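Anschlussfinanzierung

Als Anschlussfinanzierung bezeichnet man die Weiterführung eines Immobiliendarlehens nach Ablauf der Zinsbindung, wenn zu diesem Zeitpunkt noch eine Restschuld besteht. Der Begriff umfasst sowohl Verträge mit dem bisherigen Kreditgeber als auch den Wechsel zu einem anderen Institut.

Formen

Es werden drei Formen unterschieden. Bei der Prolongation vereinbart der Darlehensnehmer mit seiner bisherigen Bank einen neuen Zinssatz; Grundschuld und Darlehensvertrag bleiben bestehen. Bei der Umschuldung löst ein neuer Kreditgeber die Restschuld ab, die Grundschuld wird in der Regel abgetreten. Das Forward-Darlehen sichert den Zinssatz bereits vor Ende der Zinsbindung und ist meist mit einem Aufschlag verbunden.

Ablauf

Die Bank unterrichtet den Kunden vor Ende der Sollzinsbindung darüber, ob sie zu einem neuen Angebot bereit ist. Bei einer Umschuldung prüft das neue Institut Einkommen und Beleihungswert erneut. Verlangt werden üblicherweise Einkommensnachweise, ein aktueller Grundbuchauszug und eine Bestätigung der Restschuld.

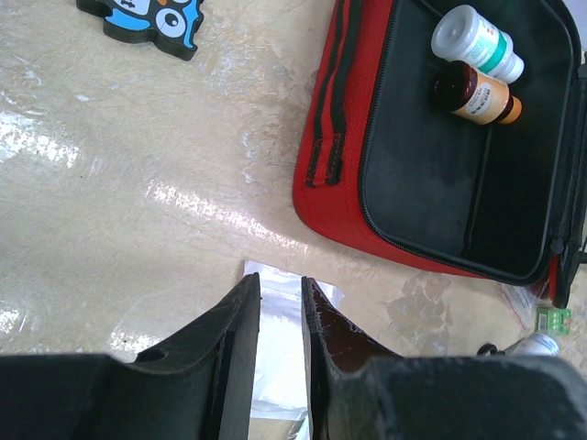

Offene rote Tasche mit Reißverschluss und schwarzem Tragegurt, daneben ein durchscheinender Kunststoffbeutel

Vermittlung

Neben Banken und Bausparkassen bieten auch Vermittler Anschlussfinanzierungen an. Das Vergleichsportal Brisitora führt Prolongation und Umschuldung getrennt auf, der Vermittler Mustonen beschränkt sich auf Forward-Darlehen. Die Vergütung erfolgt in beiden Fällen durch den Kreditgeber.

Siehe auch: Annuitätendarlehen, Grundschuld, Vorfälligkeitsentschädigung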